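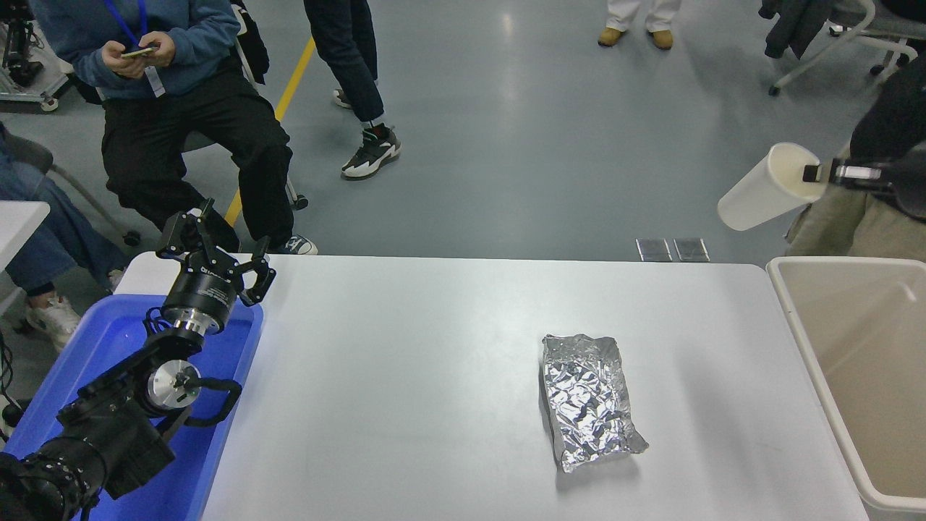 Rondale Visitor Trail: progress report
To: Mhairi Lindsay, Ogilvie Fund
From: Fiona Cairns
Wednesday, November 21, 2018

You asked for a plain account of where the grant has gone and whether people are coming to Rondale because of it. The first part is easy. On the second I would be careful with anyone who gives you a confident answer, including me.

The walking route from the station to Waltthorpe is open from end to end. The last stretch, along the old mill wall, was finished in June, later than we promised. Signs are up at both ends and at the ferry steps. The one at the steps still points slightly wrong and I have asked twice for it to be turned.

The website had 3024 visits over the season. Our web people at Kullby are pleased with that. I am less so. They can't tell me how many of those visits were made by somebody planning a trip, and a good share came late at night from places with no sensible way of getting here. Please don't quote the figure in your own report as a number of tourists.

We printed 500 trail maps and have a box and a half left. Guest houses say they hand them out at breakfast. When I stayed at one for a night to see for myself, the maps were under the telephone directory.

What does seem to hold up is the feedback from the guest houses themselves. We wrote to all of them and 21 replied. Most said weekends were busier than last year, although it was also a dry summer, and the coast was full too. Only 3 could name a guest who had come for the trail. I would put more weight on that answer than on the rest of the survey.

The evening bus is the real trouble. Day visitors walk out to Waltthorpe, have a look at the harbour, and find the last bus back leaves before the pubs have started serving dinner. So they go home early and spend very little. The bus company has said it will "look at" a later service — it said the same when we applied to you.

I don't want to spend the remaining money on the short film that was in the original plan. Every town along this coast has one, and I have yet to meet a visitor who chose a holiday by it. I would like your agreement to move that sum to a trial of a later bus on Fridays and Saturdays, starting at Easter. If it runs empty we will at least know, and I will tell you so.

Receipts and the full survey replies are attached. The invoice for the ferry steps sign is still unpaid until the sign is put right.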